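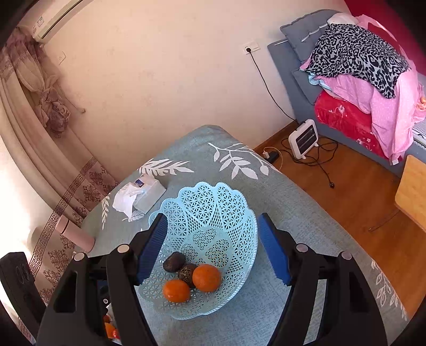 *Das blaue Körbchen, zwischen den Backen.*

Also, fürs Protokoll: Ich wollte in dem November eigentlich nur die Heizkosten reinholen. Plirex zahlte pro angenommener Aufnahme, man bekam den Greifer per Post, dazu ein Heft mit Aufgaben, und dann hob man eben zu Hause Sachen hoch, immer wieder, damit irgendein Arm in Plomholm das später auch konnte. Obst ins Körbchen, Körbchen nach links, Körbchen nach rechts. Klingt blöd, ist es auch, aber nach zwei Abenden hatte ich den Dreh raus und fand mich richtig elegant!

Die 902 war die Körbchenaufgabe. 50 Aufnahmen wollten sie davon, 60 hab ich gemacht, sicher ist sicher (bei den Mandarinen rutscht einem gern mal was weg, und dann ist die ganze Runde für die Katz). Ich stand also am Tisch, hinter mir lief das Radio, und ich redete mit den blauen Polstern wie mit einem Pferd. Langsam. Noch ein Stück. Jetzt zu.

Am nächsten Morgen kam die Rückmeldung. 2 Aufnahmen abgelehnt, der Rest prima, und darunter ein Satz, den ich dreimal gelesen habe: »Bitte an der markierten Stelle nicht zögern.«

Ich zögere doch nicht! Dachte ich. Ich hab mir die beiden Dinger angeguckt, am Küchenfenster, mit Kaffee, und da war's. Kurz bevor die Backen zugehen, bleibt meine Hand stehen. Ein winziger Moment nur, so lang, wie man Luft holt. Und weil ich jetzt wusste, wonach ich suchen musste, hab ich es in den anderen auch gefunden, kürzer, aber da. In allen.

Ich kenne dieses Zögern. Meine Großmutter hatte das. Die hat nie einfach nach einer Tasse gegriffen, die hat immer erst kurz davor angehalten, als müsste sie die Tasse fragen. Uns Kinder hat das wahnsinnig gemacht, vor allem beim Kartenspielen.

Ich hab an die Firma geschrieben, ob man das wirklich rausmachen muss. Die Antwort kam aus der Abteilung Pleduvley, sehr höflich: Zwei Aufnahmen seien zu lang, die übrigen lägen im Rahmen und seien schon ins Training gegangen. Ob ich Lust auf die nächste Aufgabe hätte, Löffel.

Hatte ich.

Im Frühjahr bin ich dann nach Plomholm gefahren, die hatten Tag der offenen Tür, mit Würstchen und allem. In der Halle Triantafyllou stand einer von den Armen hinter einer Absperrung und räumte Obst um. Um mich rum lauter Leute mit Senf an den Fingern, ein kleiner Junge wollte wissen, ob der auch Bananen kann. Der Arm fuhr runter, machte die Backen auf, und dann hielt er an. Ganz kurz, direkt über der Mandarine.

»Der hängt«, sagte der Junge.

»Nee«, hab ich gesagt, »der fragt bloß.« Und dann griff er zu.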